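Folding cell going in at our plant, what should we expect?
Laundry and Linen Trade Forum > Shop Floor > Equipment and Automation
38 replies, showing the longest ones

millhand_ruth
Posted 11th February
I'm a lead on the finishing side at a mid-size plant. Table linen mostly, plus aprons and work trousers for restaurants. Management came back from a vendor visit and now we're getting a two-arm folding cell from an outfit called Jirngate. The pitch was that it takes over "the repetitive portion" and the folders move up to inspection. I've been in this trade long enough to have heard that before, when we got the ironer with the automatic feed. Two people moved up. The rest moved out.
Has anybody worked next to one of these? I don't want the brochure, I've got the brochure.

steamtable
We had a trial of the Norex one last spring. Slow. I mean slow enough that people on break would stand and watch it and then get bored and leave. It did flat pieces okay when they were laid out square for it. Who laid them out square? A folder did. So you had a person doing the fiddly half of the job and a machine doing the easy half, and the sheet on the office wall counted it as the machine's output.

O_Chatzigeorgiou
I'll put my name to this, Orestis Chatzigeorgiou, I do maintenance for a uniform rental company and I've been around three of these installs. Steamtable is right about the speed and wrong about what it means. You don't judge it on pieces per hour against your best folder. Your best folder goes home at four. The question is what it costs you to leave it running, and whether somebody has to babysit it.
At our place somebody did have to, for months. Now less.

steamtable
"Less" is doing a lot of work there. How much less? Who's paying for the babysitter, the folding budget or yours?

O_Chatzigeorgiou
Mine. And yes, that was a fight.

millhand_ruth
See, that's the kind of thing I need to know before it shows up. Our maintenance is one guy and a half. If a gripper loses a corner at six in the morning I know exactly who is going to be called over, and it won't be the guy in maintenance, it'll be whoever is closest, and she's on piece rate.

dryer_side_dan
Piece rate is the whole thing. Get that settled FIRST. When they put ours in they pulled the plain napkins and flat cloths off the line and gave them to the cell. Sounds great until you remember those were the pieces everybody made their rate on. What was left was fitted stuff, aprons with strings, anything with a wet knot in it. Same rate card. My wife's check went down and her hands hurt more.
It took until March to get a new rate card and nobody got back pay.

linenlady_oh
I'm going to disagree with the mood in here a little. I folded for a long time and my shoulders are shot. If one of these had taken the heavy tablecloths off me at forty I would have kissed it on the gripper. There are people on this forum who talk about folding like it's violin making. It's standing on concrete doing one motion all day. I'd have taken inspection, or shipping, or anything with a chair.
So fight about the money, sure. I just wouldn't fight to keep the motion.

dryer_side_dan
Fair. But did they offer you the chair?

linenlady_oh
No. They offered my supervisor's nephew the chair.

E. Galli
Ettore Galli here. I run a small commercial laundry and I was quoted on two systems, Jirngate and Skirkik. I passed on both for now. The demo cloth bothered me. Every demo I've been to uses one plain cloth, medium size, nice body to it, already on the table. My stock is 400 tablecloths in nine sizes, some of them older than my daughter, stained and stretched out on one side. I asked the Skirkik rep to run one of mine and he said they'd need to "collect on it" first. Meaning people sit there and drive the arms by hand over and over until it learns. I asked how many times. He said he'd get back to me.

steamtable
Did he?

E. Galli
He sent a calendar.

norwood_pressroom
The collecting part is real work, and it's being done by people who get paid less than folders in a lot of places. My cousin does it. She worked at Nair first, on the sorting belts, then switched to this. She says the sitting is nice and the staring is awful. Nine hundred good folds before anyone would even look at the result, and a fold only counts as good if the corners land right. I make it 900 folds that a person did, whichever way you slice it. Then it gets sold as no labor.
She's not bitter about it, I should say. She thinks it'll work in the end. I'm the bitter one.

O_Chatzigeorgiou
I don't think you can call that no labor and I don't think the decent vendors do. But it's labor you spend once. A folder folding 900 cloths gets you 900 cloths.

norwood_pressroom
Once per cloth size, according to Galli up there.

millhand_ruth
OK, reading all this. What I'm taking to the meeting: rate card in writing before it's switched on, a name for who answers when it stops, and I want our own cloths run on it with our own people watching. Dan, can you message me what your new rate card looked like? Even just how it was laid out.
Also would like to see what the work looks like up close, if anyone has pictures that didn't come out of a brochure.

dryer_side_dan
Sent.

norwood_pressroom
Ruth, these are from my cousin, she said fine to post. One piece of cloth, two arms. Judge for yourself.
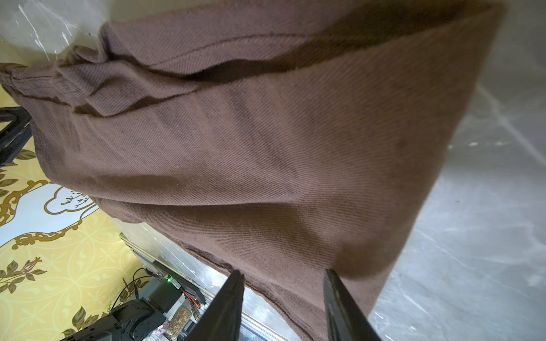
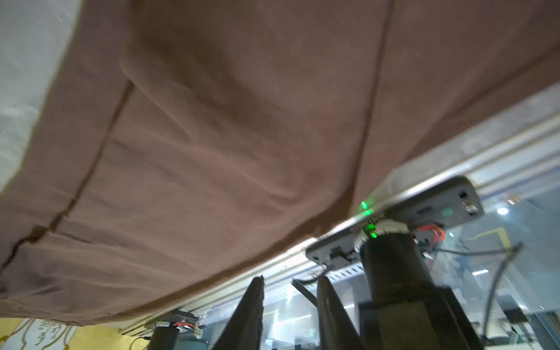
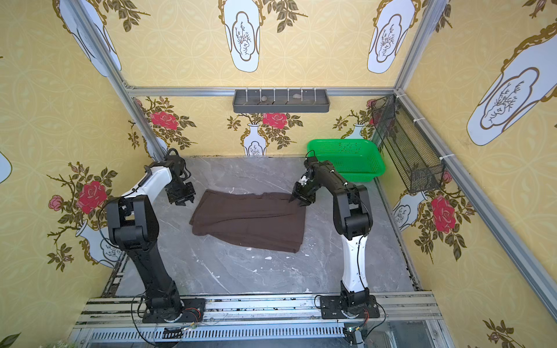
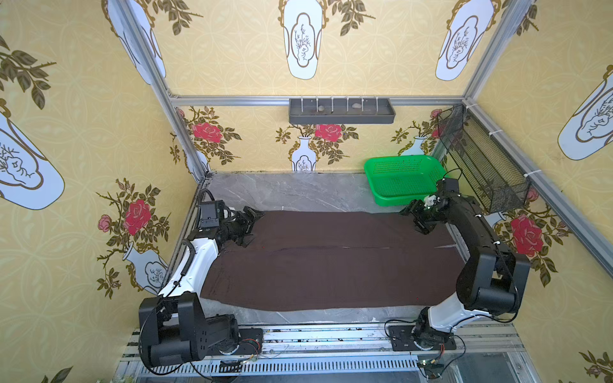
Brown cloth, two-arm table. The first two are from the camera at the gripper, the last two look at the whole table.

steamtable
One plain cloth, already on the table. Galli called it.

linenlady_oh
It's got hold of the corner in the third one though. That's how I'd start too, get your corner and the rest follows.

dryer_side_dan
You'd have the other corner by now and be reaching for the next piece.

O_Chatzigeorgiou
Look at the first one before you laugh. There's a seam across that cloth where it doubles over. Picking up one layer when you meant two, or two when you meant one, was most of our stoppages. Ruth, when they run your stuff, bring the pieces with thick hems and see what it does with them.

millhand_ruth
Writing that down. We've got a whole rack of thick hems.

E. Galli
And bring one with a stain. If inspection is where your folders are supposed to end up, ask who sees the stain now. My folders catch it with the cloth in their hands. I never paid a separate person for it and I'd bet your plant doesn't either.

millhand_ruth
We don't. Adding it to the list. I'll post again after the meeting.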